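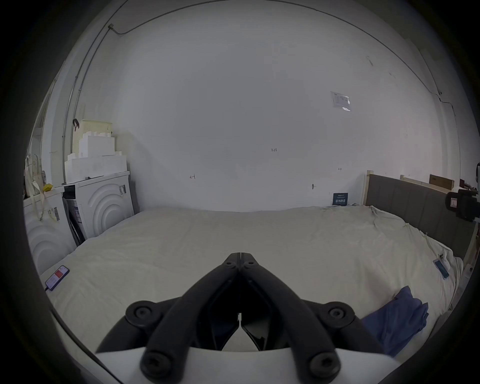
*1 min read · 8 replies*

**Phone in the bedroom overnight: yes or no?**

**trulter_tess:** Mine's always charging on the duvet and I'm on it till 1am. Thinking of getting a proper alarm clock — the Juhl one is on offer. Anyone managed it?

**mossbank:** Did it in March. Phone lives in the kitchen now and I've read 5 books. Do it!!

**Ekitz:** Sorry, don't buy this. I put the radio on mine and I'm gone in minutes. It's the scrolling, so just delete the apps.

**mossbank:** Deleted them twice, Ekitz. They came back by teatime.

**codidden_kev:** Please don't charge it on the bedding though, whatever you decide. Bedside table at least.

**Ekitz:** Agree with Kev on that one.

**trulter_tess:** Fair — moving the charger tonight. Is the Juhl tick loud?

**mossbank:** A bit, yeah. Mine's in a drawer with a sock round it.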